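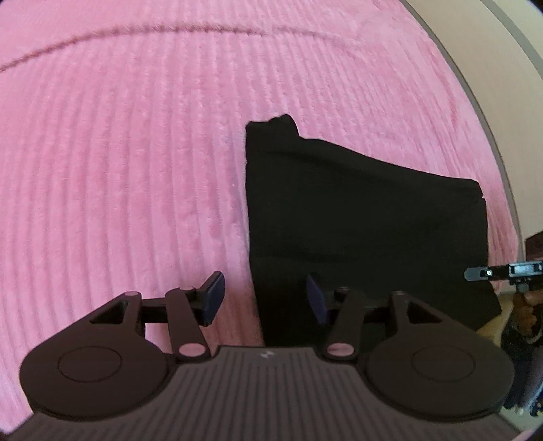
What size throw do you need for the end of a bed?

Go by the width of the mattress first and the length second. A throw that is going to lie across the foot of the bed should reach past both sides, and the rest of its length can be folded under or left loose. For a double, the small size on this page is too short. Take the large.

Home Bedding Throws Rugs Care Delivery Contact

Losville Ribbed Plush Throw

The Losville is a soft throw with a raised rib, made for beds, sofas and reading chairs. The ribs run the length of the piece and the pile stands up between the grooves, so it looks like wide corduroy and feels a good deal softer. It comes from the Tesard workshop, which also makes our plain fleece and the quilted bed runner.

Sizes

Small: 80 x 100 cm. Fits a chair, a crib-side stool or a lap.
Large: 200 x 200 cm. Fits across a double bed or over a two-seat sofa with enough left to tuck behind the cushions.

We do not cut to order. If you need a longer piece for a daybed, two of the small ones can be joined at the short end. Match the ribs before you pin, and sew with a long stitch so the fabric doesn't pucker.

Colors

Pink, oatmeal, slate and moss. The pink is the palest of the four in daylight and looks deeper in the evening under a warm bulb. The color also changes with the direction of the pile. Brush it one way and the ribs look light, brush it back and they darken. If you order two in the same color and they don't seem to match, turn one end for end before you write to us.

Fabric

Face: polyester plush, ribbed.
Back: polyester, smooth, same color as the face.
Edge: turned and stitched, no fringe, no binding.
Filling: none.

The throw is a single layer with a backing. It will keep your legs warm on the sofa, but it does not replace a comforter in winter. Customers who sleep cold generally use it over a blanket.

Using it as a folding surface

A lot of people fold laundry on the bed, and the Losville is fine for that. Small things stay where they are put, which helps when you are pairing socks or stacking T-shirts. Dark clothes pick up pink or oatmeal fluff from a new throw, and it shows most on black cotton. Wash the throw once on its own before you put black laundry on it. After that the shedding drops off, though we can't say it stops completely.

If fluff has already got onto a dark shirt, use a dry lint roller. A damp cloth pushes the fibers into the knit. For socks, turn them inside out and shake them hard outdoors.

Fluff goes the other way too. Black and navy towels leave lint in the grooves of the lighter colors. Run the soft brush of a vacuum cleaner along the ribs on low suction, always in the same direction.

Can it go on the floor?

It can, for a child to sit on or beside a bed where you step out barefoot. It has no grip on the back, so put a pad under it on wood or tile. We don't suggest it for a hallway. The ribs flatten under shoes and they don't come back fully. For floors we sell the Kwok mat, which has a shorter pile and a rubber back and costs a little more.

Washing

Machine wash cold, gentle cycle, with a small amount of liquid detergent.
No fabric softener. It mats the pile.
Wash separately the first time.
Tumble dry on low, or hang over two lines so the weight is spread.
Do not iron. Do not use a steamer close to the ribs.
Take it out of the dryer while it is slightly damp and shake it. Then lay it flat until dry.

The large size needs a full-size washer. In a small machine it comes out with soap left in the folds.

For pet hair, the Dustus brush works better than a roller on this fabric. It is sold on the Care page, with one spare head in the box.

Creases

The throw is shipped folded and will have lines across it when you open the bag. They go after a night on the bed or a few minutes in the dryer with no heat. A seam line that shows on the face is part of the construction and will not come out.

Delivery and returns

Both sizes are in stock in pink, oatmeal and slate. Moss in the large size is expected in April. Orders are packed in a paper sack with a cloth tie. You can return a throw that has not been washed, with the label still attached. Please shake off hair and crumbs before you send it back. Returns that need cleaning are refunded less the cleaning charge.

Questions about an order go to Kurniawati Pangaribuan at the shop desk. Questions about fabric, joining two pieces, or a seam that has opened go to Despina Pascu in repairs. For a repair, send her a picture of the seam from both sides and tell her which size you have. We mend opened seams free for the first 2 years.

Last updated: 18 Mar 2021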